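Craft and Making, Unit 4: Painted Name Signs from a Pattern
Handout for the evening group, Watdale Arts Centre

Bring to the session: your sealed board, the pattern sheet, a soft pencil, masking tape, two round brushes (a small and a medium), one flat brush and a jar with a lid. Paint is supplied. If you missed Unit 3 and your board is still bare, come at half past six and seal it before we start.

4.1 Choosing the name and the size

Write the name out in full on scrap paper before you touch the board. Count the letters and count any space as one letter. Divide the usable width by that number and you have the width of each letter box. Usable width means the board less a margin at each end, and the margin should be the same as the gap you plan to leave at the top.

The Watdale boards are 147 mm deep. A capital of 50 mm sits well on them with room for a motif underneath. Long names can go on two lines, but drop the capitals to 35 mm and leave out the motif.

I and J need less than a full box, M and W need more. Take the extra from the narrow letters if there are any. If there are none, shrink the margins slightly at both ends.

4.2 Transferring the pattern

Tape the pattern along the top edge only, so it lifts like a flap. Slide the transfer paper underneath, dark side down, and go over the lines once with a hard point. Press evenly. Lift the flap after the first letter to check that it is marking.

Don't trace the fine detail inside the motif. It will be covered by the base coat and you will have to transfer it again anyway. Outline only at this stage.
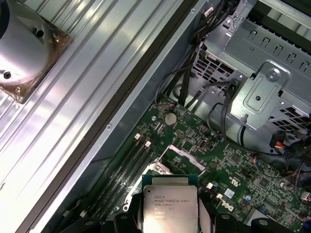 Lines that come out too heavy can be lightened with a putty rubber. Dab, don't rub, or the graphite works into the sealer and shows through yellow and white.

4.3 Base coats

Two thin coats, with drying time in between. Twenty minutes is enough in our room when the heating is on. Work from the background forward: board colour, then motif, then letters.

We use Cerker acrylics in the class. They are fairly thick, so add water a few drops at a time until the paint leaves the brush without dragging. Some of you have Juhl at home, and it can be mixed with Cerker, though the Juhl reds are thinner and will want a third coat.

Load the flat brush to half its length. Pull along the board in one direction. Brush marks running across the lettering are the most common fault in the finished signs, and sanding them out afterwards takes the edge off the letters.

4.4 Faces and animals

Most people find this the hardest section. The pattern gives you an outline, and the face depends on three or four small marks inside it.

Place the eyes first, lightly, in pencil. On a young animal they sit at or below the middle of the head. On an adult they sit higher. Both should rest on one straight line, so lay a ruler across them before painting. The nose goes on next and the mouth last.

Ears set too high and too round turn any animal into a mouse. Check them against the pattern from arm's length.
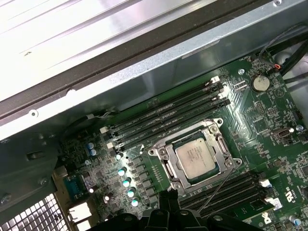
Shade with the base colour plus a little brown. Black makes fur look dirty. Highlights go on when everything else is dry: one small dot in each eye, both on the same side.

4.5 Outlining and varnish

Outline with the small round brush or a paint pen. Kavetti pens are in the drawer under the sink; shake them with the cap on and start them on scrap. Leave the sign flat overnight before varnishing, as the pen ink will smear if it is rushed.

Varnish in two coats, satin or matt. Do the edges as well as the front. Screw the hangers in last.

For next time

Finish your base coats at home and practise the face five times on paper. Unit 5 covers borders and repeat patterns, and you will need a ruler marked in millimetres.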